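Shop notebook, Wuten yard
July, Saturday entry
Entered by: the bench, evening shift

We use cookies to remember your login and count visits. Accept / Manage settings

Moussa nose fairing on the rental Trusier, first real try. Writing it up tonight before I talk myself into liking it.

The claim, from the sheet in the box, is fuel savings of "up to 11 percent" at highway speed. No tow vehicle named, no trailer named, no speed named, nothing on wind. I called the number on the sheet and got a man who read me the sheet.

Trailer was loaded the way we hand it to renters: half a tank of fresh water, both gas bottles full, awning on, kitchen box in, camp chairs in the rear locker. Scale ticket says 3577 pounds. Tires set cold to the placard. Same truck as always, same pump at the end of each run, filled to the first click and no further. I still don't trust the first click. It shuts off early if the truck leans toward the curb, and that pump sits on a slope.

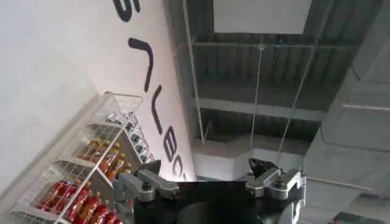
Alfie Goodall: You're measuring the pump, then. On a loop that short, a cup of gas either way eats the whole result. Tow it all the way to the coast and back or don't bother.

He has a point. The loop is 37 miles, out past the quarry, up to the county line and back on the old highway. I picked it because I could do it before the wind got up, and because I know where every stop sign is. We did 2 runs bare and the same with the fairing on, cruise control set wherever the road allowed. The second fairing run had a grain truck in front of us for most of the quarry stretch, so it's slower than the others and looks better on paper than it should. I've put a line through it but left the numbers readable.

What I have after that: the fairing runs used a little less gas than the bare ones. Take out the grain truck run and the gap shrinks to something I could get by parking crooked. Not writing a percentage in here. If I do, it'll end up in somebody's email by lunch and on the website the day after.
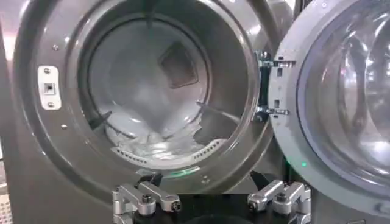
Fit is a separate complaint. The bracket slots don't line up with the Trusier's front rail without opening up the lower pair, and I don't like drilling a rail on a trailer that has to go back out with a clean inspection sheet. Used clamps for the test. They held. The rubber edge strip had started to lift at the top left corner by the last run, and I'd like to see what a week of sun does to it. It also covers part of the gas bottle cover, so a renter has to reach in sideways to open the valve. At night, in rain, with kids in the back seat, they will call us.

Noise in the cab: the passenger thought it was quieter. The passenger also knew which runs were which. Next time whoever rides along faces the side window on the walkaround and doesn't get told.

Sway felt the same to me both ways. I had expected a change in crosswind, but we had no crosswind worth the name, so that stays open.

Then there's the Janisent business. Their booking page wants to list the fairing as a paid extra, with a green leaf next to it, and they want our number to go beside the leaf. I've told them we don't have one. They asked if they could use the one on the box. I said it wasn't ours to lend, and that a renter who pays for a leaf and then fills up in Wuten with the same bill as last year is going to want the money back from us.

For the next go:
- long run, same day out and back, with a fuel can on a scale so the pump drops out of it
- bare, fairing, bare again, in that order
- write down the wind at the yard gate and at the turnaround
- new edge strip, or glue the old one and say so
- stop if we end up behind anything tall
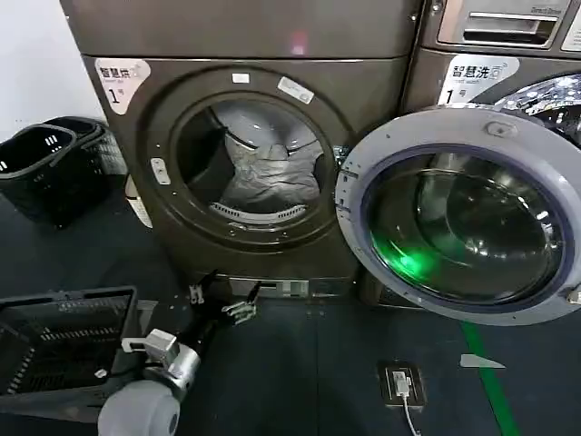 Dryer 1 with its door shut, washer beside it open.

Fairing is off and back in its box on the lower shelf, clamps in the bag with it. Trailer goes out as it was, bare, with the scale ticket in the glove box folder. Tongue weight wasn't taken with the fairing mounted. Forgot. Do that before anything else.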